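Mererid Gwynne
17/07/2021

1/ Notes on levothyroxine and absorption, as people keep asking me why their TSH moves about when the dose hasn't changed. Adult primary hypothyroidism only. Not pregnancy, not children.

2/ The tablet is a synthetic form of T4. It has a long half-life, close to a week in most adults, so one missed dose barely shows in the blood. A month of badly absorbed doses does.

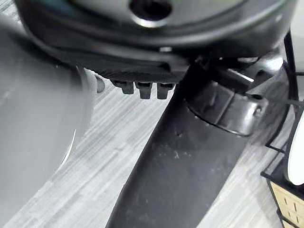
3/ Absorption happens mostly in the small bowel. On an empty stomach the majority of the dose gets in. With food it drops, and it drops by a different amount each day, which makes the blood results hard to read.

4/ Usual advice is water only, at least 30 minutes before breakfast or any drink with caffeine. Bedtime dosing also works if the last meal was a few hours earlier. Pick one and stay with it.

5/ Calcium and iron bind the drug in the gut. Leave four hours between them. Check multivitamins too, many contain both. Some antacids do the same.

6/ Ferhat Avcı asked about proton pump inhibitors. They raise stomach pH and the tablet dissolves less well. The effect is modest, but a TSH check after starting or stopping one is sensible.

7/ Soya and high-fibre diets come up a lot. Neither is banned. Keep the intake steady and the dose can be set around it. Large swings from one week to the next are the problem.

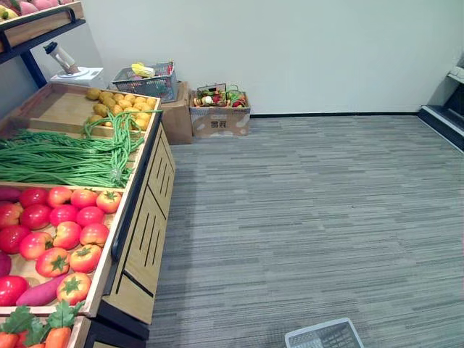
Same goes for switching makes of tablet. Most people notice nothing. If you do get symptoms after a switch, write down the maker and the date and tell the pharmacist.

8/ Strengths. A 100 microgram tablet is not the same thing as two 50s if one of the boxes is past its date or has sat on a warm windowsill. Store below 25°C, in the original pack.

9/ Timing of tests: six to eight weeks after a dose change. Earlier than that and TSH is still drifting.

10/ Biotin, found in hair and nail supplements, doesn't alter absorption. It interferes with some lab assays. Tell whoever takes the blood; they may ask you to stop it for 2 days beforehand.

11/ Correction to 5, thanks Hatice Tatlı: cholestyramine needs a gap as well. Four hours at least, and take the levothyroxine first. Liothyronine will get its own thread.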